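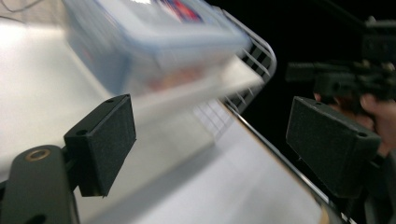
Home | News | Family | Schools | What's On

Walking bus gives Jullberg parents their mornings back

Getting two children out of the door before nine is hard enough without hunting for somewhere to park at the other end. Families in Jullberg have found a cheerful way round it, and it starts at 8.10 outside the bakery on Cârstea Lane.

The walking bus sets off from there every school morning. Children join at one of four stops, pull on a yellow bib and walk in pairs to the primary school gates with a parent at the front and another at the back. It began in January with 9 children. Now 13 families share the rota, and most of them only have to do one morning a week!

Teodor Moldovan, father of twins in the reception class, drew up the first route after one too many rows about shoes.

"I used to shout up the stairs until I was hoarse," he said. "Now they know the others are waiting at the corner, so they put their own coats on. My son was ready before me this morning and he let me know about it."

The route is 940 metres from end to end and takes in one zebra crossing, a very popular low wall and a garden with a ginger cat in it. Younger ones hold hands for the whole way. The older children have taken to running a spelling game between the second and third stops, with rules that change daily — the grown-ups have given up trying to follow them.

Rain hasn't put anyone off so far. Parents bring spare hats, and the bus goes ahead in everything except ice, when a message is sent round by 7.30.

Bibs and a set of rain covers for book bags were paid for by a cake sale, which raised £200 in a single afternoon. Anything left over will go towards scooter racks by the school gate.

A second route from Jollis is planned for after the half-term break, starting at the library and joining the first group at the crossing. Parents there who would like to walk one morning a week can add their names to the sheet in the school office, and a trial walk will be held beforehand so that children can try it out. Toddlers in pushchairs are welcome too — several already come along for the ride.

14 comments | 37 shares

More in Family
Skolurton playgroup moves to bigger hall
Packed lunches they might eat
Swimming lessons: new times for under-fives
When should bedtime move back?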